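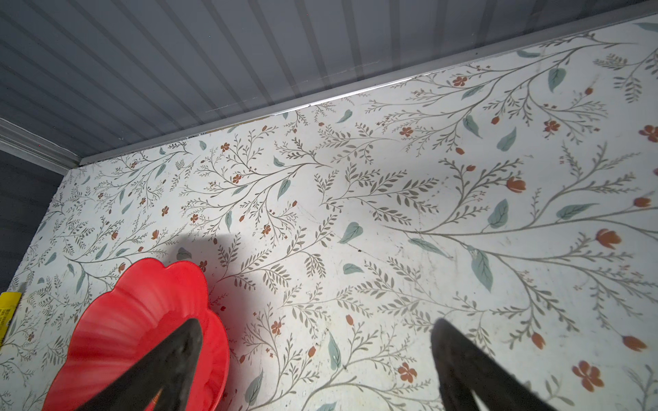
Ten to five and the kettle not even on. Demissie wanted the shelf cleared before the bus from Nincombe got in, and the bus was never late when you needed it to be.

Traian Mocanu stood in his socks. Cloth in one hand, the list in the other. The list said: wipe down, red dish, fruit, letter. It had said more but he'd spilt tea on the rest.

Wipe down, then. He went at the flowers, the little rusty ones on their twigs, round and round. His mother had chosen that pattern. Forty years of it, one house after another, always the same leaves, always the same orange buds you wanted to pick off with a fingernail. When the shop in Illberg stopped selling it she'd gone back and bought all they had left. Paid over the odds. Never said sorry.

And now she was coming to look at it.

Not the house. She'd seen the house. She was coming to see whether he could keep it.

He put the red dish down. Moved it left. Moved it back. It had always been the fruit dish, the one like a flower, and no one was allowed to eat from it, because nothing in it was ever real. He had bitten a pear once, aged five. He could still feel it on his teeth - chalk and paint and something like candle.

The fruit was in the box under the stairs. Of course it was. Box marked WIRNBY, from the last move, the tape gone brown. He got it open with the bread knife. Out it all came, strawberries too big for anybody's mouth, an orange, newspaper, a dead moth. And then the peppers, the real ones, that he'd bought for supper and left in the sink. Peppers! He'd forgotten supper.

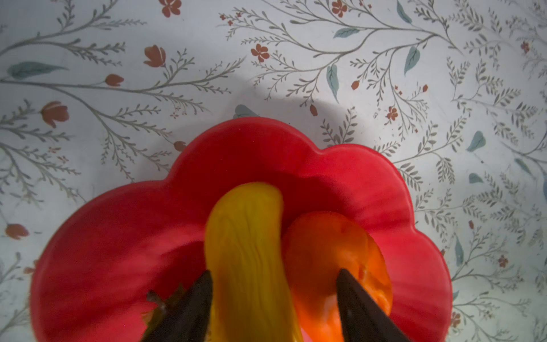
You never cook a pepper in this house without taking the seeds out first, said Demissie, and you never take the seeds out, so that's an hour gone. Have you got rice? She'll eat rice. She wont eat anything with a skin on it if she's been on a bus.

He said he had rice. He wasn't sure he had rice.

"Then do the dish," Demissie said, and went to look for the rice herself, slamming every cupboard on the way.

So. The dish. He piled it up the way she used to, biggest underneath. It fell over. He piled it up again. The trick was something to do with the lemon, she wedged the lemon in somewhere, top or side, he had watched her do it a hundred times and never once looked. Typical.

"Three minutes," from the kitchen.

"I know."

"And the letter?"

He knew about the letter. The letter had 3,130 written at the bottom of it and a line under that, and then another line, as if one wasnt enough. It had torn at the fold. He'd meant to stick it onto a bit of card so she could hold it flat, her hands being what they were. 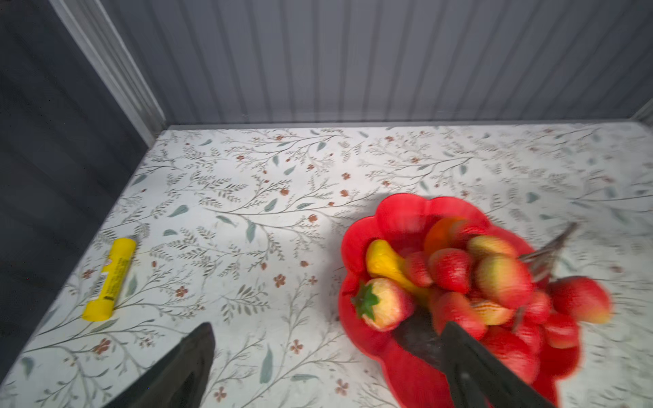
Glue first or fruit first. Glue. No, card, he had no card. He cut the back off a cereal packet, badly, and stuck the letter down crooked, and pressed it with the heel of his hand and counted to eleven. Why eleven. She always counted to eleven, that was why.

The gate went.

Demissie came through with a bag of rice held up like a fish. "Socks," she said. "Shoes. Traian!"

He got one shoe on. He shoved the letter behind the clock, then took it out again, then stood there with it. Strawberries everywhere. He grabbed at them, one, another, on top, anyhow, the lemon going in where there was a gap. 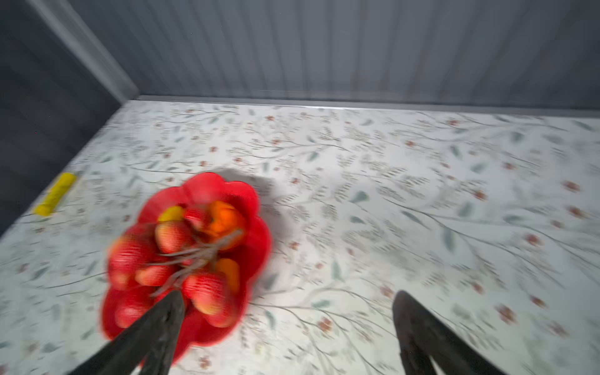 It stayed up.

The door opened and there she was, smaller, in the big green coat, her bag held in front of her with both hands. She didn't look at the shelf. She didn't look at the shoe. She looked at the fruit for quite a long time, and then she leant over and turned the lemon, just slightly, with one finger.

"Is there tea?" she said.

He went to put the kettle on.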